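Keltdale教具共享室整理项目:中期进展报告

致:Lacson基金,Orhun Gündoğdu先生
事由:小件教具与文具的分类、清洗和重新入柜
报告期:二月至今

Orhun先生,您好:

上次您在电话里说,中期报告不用写得太正式,把做了什么、钱花在哪里、还差什么讲明白就行。我听了当然高兴,不过也要先请您多包涵,我一写起这间屋子来就容易收不住,同事们都领教过。您要是时间紧,可以先看最后的经费和下一步两节,中间的留着喝茶的时候再翻。

先说房间

共享室在Amthorpe分部二楼走廊的尽头,朝北,白天也得开灯。您去年秋天来的时候,门口还堆着三只纸箱,进门要侧着身子。现在纸箱没有了,门可以完全推开,推车也能进来,光是这一点就让借教具的老师们高兴了好一阵子。靠墙的旧木架我们保留了下来,只把最下面一层垫高了一点,因为拖地的时候水总往那边流,底层的盒子常年发潮。

项目开始前,这里的状况可以用一句话概括:什么都有,什么都找不到。拼接用的塑料小件、计数用的彩色片、各种记号笔、白板擦、磁贴、骰子、橡皮筋,分散在十七个抽屉里,抽屉外面的标签大半是好几年前写的,跟里面的东西早就对不上了。有一个写着“量角器”的抽屉,拉出来全是晾衣夹(手工课用的,倒也不算浪费)。

我们怎么做的

最初的计划是一个抽屉一个抽屉地整理,做了两天就发现行不通。同一类东西分在好几处,刚给一个抽屉定了去向,下一个抽屉里又冒出来一把。后来Rogelio Saludo建议干脆全部清空,先在大桌上按种类归堆,等归完了再决定谁住哪一格。这个办法看着吓人,头几天屋子比整理之前还乱,我自己心里也打鼓,可是归堆的速度确实快了很多,大家也不用来回跑了。

分类的规矩,我们改过几遍,现在定下来的是这样:

一、先分能用和不能用。裂了的、缺角的塑料件不再留着“以后也许有用”,直接进回收袋。
二、能用的,先按用途分,再按颜色分。老师们借东西的时候说的是“我要计数用的”,很少有人说“我要橙色的”,所以颜色放在第二步。
三、半透明的和不透明的分开放。这一条是低年级组提出来的,她们上光影课只要半透明的那种,以前每次都要自己挑半天。
四、笔类单独成一组,竖放,笔帽朝上。

第三条我要多说两句。半透明小件是这间屋子里最受欢迎、也最让人头疼的东西。它们体积小,颜色浅的那几种放在白桌面上几乎看不出来,归堆的时候常常混到别的堆里去。我们试过在桌上铺深色绒布,看是看清楚了,绒毛却沾得到处都是,后来改用光面的深色桌垫,擦起来也方便。蓝色的相对好认,浅橙色的最容易漏,收工前要弯下腰贴着桌面再看一遍。

记号笔是另一个大项。共享室的笔是大家共用的,哪支写得出、哪支写不出,向来全凭运气。这次我们把所有的笔都试写了一遍,试写的纸用掉了厚厚一叠,Rogelio舍不得扔,说可以留给美术组做拼贴。写得出的按笔帽颜色分组,写不出的单独收着,等攒够一批再处理。笔杆磨花了、印字看不清了的,只要还写得顺,我们就留下。旧笔握着踏实,好几位老师还专门挑旧的借,我想这一点您大概也能理解。

至于收纳盒,原来申请里写的是统一买新的透明盒,后来我们做了调整,这里一并向您说明。库房里翻出来一批旧的蓝色塑料托盘,带隔板,洗干净以后很结实,深浅也合适,放笔和小件都行。这样一来,买盒子的钱省下了大半,用在了别处,后面经费一节会讲到。托盘唯一的缺点是蓝色的东西放进去不太显眼,所以我们约定,蓝色小件尽量放进浅色的盒子,托盘里优先放别的颜色和笔类。执行得还不算严格,正在慢慢养成习惯。 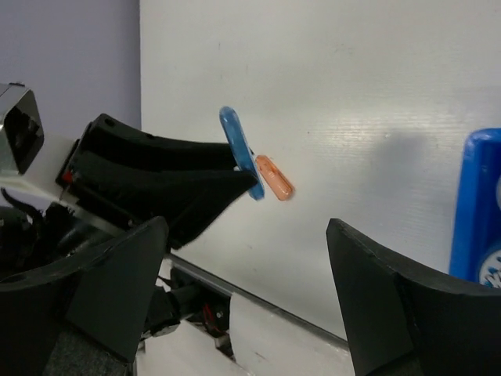
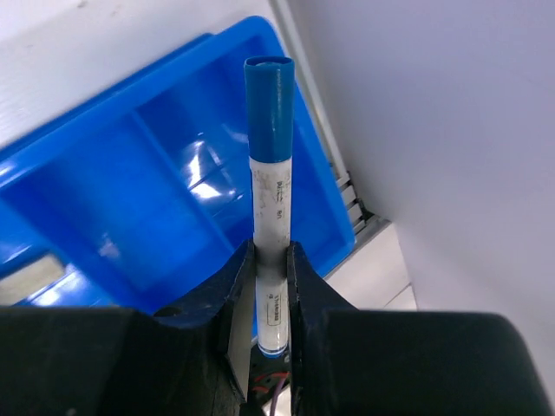
图一:半透明的蓝色件与橙色件。图二:蓝帽白杆的记号笔,后面是带隔板的蓝色塑料托盘。

目前的进度

塑料小件的归堆和清洗已经完成。清洗用的是温水加一点点洗洁精,泡一会儿再用软刷子刷,晾在网架上过夜。一开始图快,用毛巾擦干就收进盒子,结果盒底积了水汽,有几盒不得不重新洗,耽误了一个下午。现在大家都老老实实等它晾干。

笔类的试写和分组已经完成,入柜做了一大半。剩下的主要是白板笔,因为新学期开始以后借用的人多,刚放进去又被借走,盒子总是空着一截,我们也不好意思拦着。毕竟东西有人用,比摆得整齐更叫人开心。

标签一共印了300张,抽屉正面贴文字,抽屉里面贴一张小样图,低年级的孩子不认字也能找到地方。贴的时候出过一点小岔子:第一批胶太弱,第二天早上掉了一地,换了布基胶带以后就稳当了。文字标签目前贴完了靠窗那一侧,靠门一侧还要等木架的横档修好再贴。

借还登记也换了方式。以前是一本挂在门后的本子,笔总是不见(在一间放满了笔的屋子里,这事说起来有点难为情)。现在每个抽屉前面挂一张卡片,借的时候把卡片插到自己年级的袋子里,还的时候放回来,一眼就能看出什么东西在谁那儿。五年级组最先用熟,二年级组还有点忘性,我们每周提醒一次,语气都很客气。

遇到的困难

第一是地方。大桌归堆期间,共享室不能正常接待借用,我们只好在走廊摆了一张小桌应急,放些最常用的东西。走廊风大,纸片之类的老是被吹跑,又正好挡着去复印室的路,同事们嘴上不说,心里多少有些意见。好在这个阶段已经过去了。

第二是时间估得太乐观。申请书里我写的是一个月做完小件,实际多用了两个星期,主要花在试写和清洗上。这是我考虑不周,Rogelio当时提醒过我,我没有听进去。

第三是Gilterano那边的货。订的滑轨到得晚,型号又有一部分不对,最下面几个抽屉现在还是拉起来发涩,要用点力气才拉得开。换货的事已经谈妥,对方态度很好,说下一批发货时一起补过来,不另收运费。

经费使用

托盘改用旧的以后,收纳盒一项的支出比预算低了不少。结余的部分,一是买了光面桌垫和晾干用的网架,二是给木架换了两根横档的料,三是添了一盏可以夹在架子上的灯。这盏灯原本不在清单里,我知道应该先问过您再买,当时店里正好打折,我自己做主先买了,发票附在后面。如果基金认为不合适,这一笔由我们分部自己承担,完全没有问题。

标签、布基胶带、软刷子和洗洁精都在杂项里,没有超支。滑轨的款只付了定金,尾款等换货到齐了再结。人工方面没有动用拨款,都是教研组的同事在课后轮流来做的,晚上的点心也是大家自己带的,芝麻饼最受欢迎。

老师们的反应

我没有做正式的问卷,只在卡片袋旁边放了一本小簿子,请大家随手写几句。写得最多的是“找得到了”,还有人画了一个笑脸。科学组希望把磁铁单独放一格,离计时器远一点,这个意见很有道理,已经照办。美术组想要一个专门放“快写不出了但还能涂”的笔的盒子,我们也在想给它起个好听点的名字。

有位低年级的老师写了比较长的一段,说她从前备一节光影课,光挑半透明片就要花掉午休,现在拿起盒子就能走。我把这一段抄下来贴在了办公桌前面,心里觉得那两个星期拖得也不算太冤。

下一步

接下来打算做这几件事:

靠门一侧的横档修好以后,把剩下的标签贴完;
白板笔全部入柜,并且固定一个放备用笔的抽屉;
滑轨到货后换上,请分部的木工师傅看一遍所有抽屉;
把写不出的笔集中起来,问清楚哪些能补墨,哪些只能回收;
写一份一页纸的使用说明,贴在门内侧,字要大,话要少(这份说明会请Rogelio来写,我写的话一页肯定不够)。

如果这些都顺利,最后一期报告里就可以把完整的抽屉目录一并交给您。目录的格式我们想跟Keltdale总部的库房保持一致,以后两边互相调东西也方便。您要是对格式有什么要求,请尽早告诉我,现在改还来得及。

另外,您上次问起能不能带基金的同事来看看,当然欢迎。下午四点以后最合适,那时候借还的高峰刚过,屋里安静些,也能坐下来慢慢聊。芝麻饼我会提前留好。

附件:发票复印件一份,经费明细表一份。

此致
敬礼

Keltdale教具共享室
Amthorpe分部

抄送:Rogelio Saludo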